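The tablets arrive in November

Our school bought 200 tablets this fall, and I was put in charge of them because I once fixed the projector by turning it off. That was at Catterall, two schools ago. Word travels.

The plan came from Rizwan Sultana at the district office in Endatdale, who is a nice man and has never met a seventh grader. Every kid would log in, open the reading app and be quietly absorbed by 9:15. On Friday we got as far as the logging in. Passwords had to be 12 characters with a symbol, and my second period has strong feelings about symbols. One boy typed his into the username box four times -- loudly, so we all know it now. 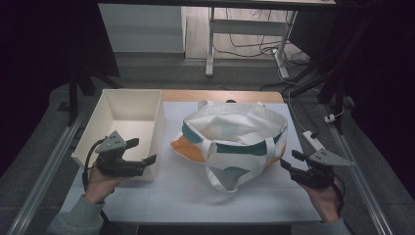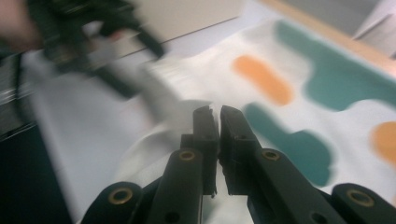

By lunch I had a sticky note on every desk with a password on it, a system the district's security training spends 2 full slides warning us about. I sat through that training. I got a certificate.

Chelsea Hartley across the hall has gone back to paper for spelling tests and looks ten years younger. I'm not there yet. The kids who never raise a hand will type whole paragraphs at me, and I'd put up with a lot of symbols for that. But the wifi in the Hetness wing drops whenever more than one class is on it, and the ticket I filed is number 900 in the queue. I check it every morning. Yesterday it was 900 too.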